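El último camión de Ferri

A las cinco y media de la mañana Tapio Hyvönen abrió la verja de la cochera y contó las luces verdes. Faltaba una. El camión 147, el más viejo de los eléctricos, seguía en rojo junto al cargador del fondo.

Lo desenchufó, esperó y volvió a enchufarlo. La luz parpadeó y se quedó en rojo.

—Otra vez el Wisex —dijo Aleksi Aaltonen desde la puerta de la oficina. Llevaba el termo en la mano y el abrigo sin abrochar.

—El cargador está bien. Es el camión.

—Eso dijiste en octubre.

Tapio no contestó. En octubre también era el camión, pero habían cambiado el cargador porque la factura la pagaba el programa municipal y la del camión la pagaba Ferri.

El reparto a Dolel salía a las seis y diez. Eran 119 kilómetros de ida y vuelta, con la cuesta del puerto en medio, y sólo el 147 tenía la plataforma baja que pedía el mercado. Al otro lado del patio estaba el diésel, tapado con una lona desde el verano. Aleksi lo miró.

—No —dijo Tapio.

—No he dicho nada.

—Si sale el diésel, perdemos los 2000 euros de la ayuda. Está escrito en la hoja de Skustar.

—Si no sale nada, perdemos Dolel.

Entraron en la oficina. Aleksi llamó al mercado y no le cogieron. Tapio buscó el número del técnico en la carpeta azul, donde se guardaban las revisiones y los seguros.

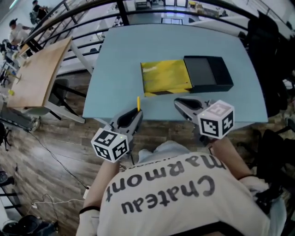
Sobre la mesa azul claro, con una pinza en cada mano.

El técnico respondió al tercer intento. Tenía voz de haber dormido poco. Preguntó qué temperatura había en la cochera y Tapio salió a mirar el termómetro.

—Dos bajo cero.

—¿Y la puerta del fondo?

La puerta del fondo estaba abierta un palmo. Daba justo detrás del 147. Tapio la cerró con el pie mientras sujetaba el teléfono con el hombro.

—Con la batería tan fría no va a aceptar la carga —dijo el técnico—. Ponga el calentador y espere veinte minutos. Si entonces no carga, me llama.

—En veinte minutos tengo que estar saliendo.

—Pues saldrá más tarde.

Aleksi había oído la mitad de la conversación. Se sentó en el borde de la mesa, bebió del termo y pasó las hojas de la carpeta sin leerlas.

—¿Quién cerró anoche? —preguntó.

—Tú.

Aleksi volvió atrás una hoja y se quedó mirándola.

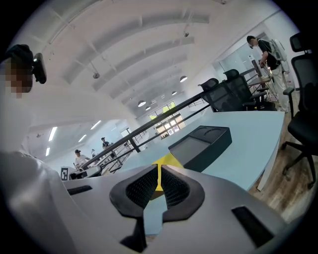

Las seis y veinticinco

La luz se puso verde cuando ya clareaba. Tapio esperó un rato más, de pie, con los guantes puestos, hasta que el cuadro marcó lo justo para llegar a Dolel. Para volver tendría que enchufar allí durante la descarga.

—Llama otra vez al mercado y diles que voy tarde —dijo.

—¿Les digo por qué?

—Diles que hay hielo en el puerto.

—¿Hay hielo?

—Seguramente.

Subió a la cabina y ajustó el asiento. El 147 salió del patio sin ruido y la verja se cerró tras él. Aleksi fue hasta el diésel y le remetió la lona por una esquina que se había soltado. Luego comprobó la puerta del fondo, tiró de ella dos veces y volvió a la oficina, donde el teléfono ya estaba sonando.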